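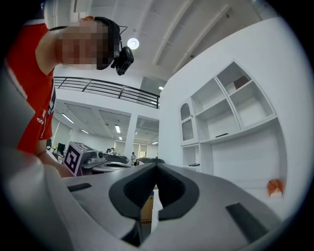
Workshop Notebook / Hand-Held Grippers

Saturday, April 7, 2018

Subject: Inspection and re-lining of hand-held gripper, Vurkunura bench

Work was carried out on the gripper logged under job 833. The unit has a light gray shell and a black V-shaped notch faced with textured rubber. It had been returned with a note that small parts were slipping sideways when the grip closed. The marker cube stood at the left of the work area during the check, next to the gray device on its flat base, and the operator wore the head camera throughout.

Condition on arrival. The shell was sound, with no cracks at the screw bosses. The rubber on one face of the notch had lifted at the inner end, close to the point where the two faces meet. The lifted section could be pressed back with a fingertip but did not stay down. The other face was firmly bonded. Both black pads on the upper surface were secure and were left alone.

Old lining. The rubber was peeled from both faces so that the two would match in thickness. The adhesive came away cleanly on one side and in crumbs on the other. The remains were taken off with a plastic scraper and a cloth dampened with alcohol. Metal scrapers are not to be used on these faces; the January repair left a groove that had to be filled before the new lining would sit flat.

New lining. Strips were cut from the Verbruggen sheet, batch 947. The earlier batch is finished and its empty sleeve has been thrown out. Each strip was cut slightly long, pressed down from the inner point outward, and trimmed after clamping. Clamping time was 19 hours, longer than the shop card asks for. The card should be amended if the next two units also hold well.

Closing check. With the trigger released, the gripper opened to its full width without catching. On a slow squeeze, the moving part lagged at first and then ran freely. The pivot was cleaned and given one drop of light oil, and the lag did not return in 8 further squeezes. Spring tension was not changed.

Marker cube. The printed face was wiped with a dry cloth only. The tracking software, Plonwood, found the marker at every position tried on the left side of the work area. On the right, toward the shelving, it lost the marker twice. The round ceiling light is suspected — a reflection from the printed face would account for it — but this has not been tested. A matte print has been requested from the Ernine office.

Head camera. The strap was adjusted before the check. The wire should have more slack at the side of the head; a tight wire pulls the camera off level when the wearer leans forward over the bench.

Outstanding items:

Test the marker again with the round light switched off.
Order one further sheet of Verbruggen lining. Present stock will cover one gripper.
Reprint the shop card with the scraper warning on the front.
Check the new lining for lifting at the inner point after a full week of use, and enter the result under the same job number.

The unit has been released for use on light parts only until the last item is closed.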